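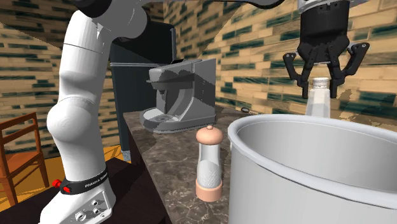
The gripper holding a bottle over the big pot in the simulated kitchen.

I spent a morning in July steering a robot arm around a kitchen made entirely of pixels, and I am now much nicer to people who do it for a living. The project is called Ruvham, and the folks at Mastetti are using it to collect hand-guided runs of kitchen chores. You hold a controller, the arm on the screen copies your hand, and every wobble gets saved for the robot to learn from.

Lucie Robichaud got me started with the bottle-and-pot job. Sounds easy! My first two tries ended with the bottle on the floor - the software let me start over, thank goodness - and on the next one I swung so wide I bumped the coffee machine. Lucie says she keeps some of the clumsy runs too, as long as the person recovers.

The team has roughly 4,000 runs saved so far and wants another 2,000 before Eckhard Buschmann's group starts training. Sessions last four hours with plenty of breaks (my wrist was grateful). I asked Eckhard if mine would make it in. He said he'd look at them - and then went to get lunch.

Filed under: Robots, Local Tech

We use cookies to remember your settings. Accept | Manage choices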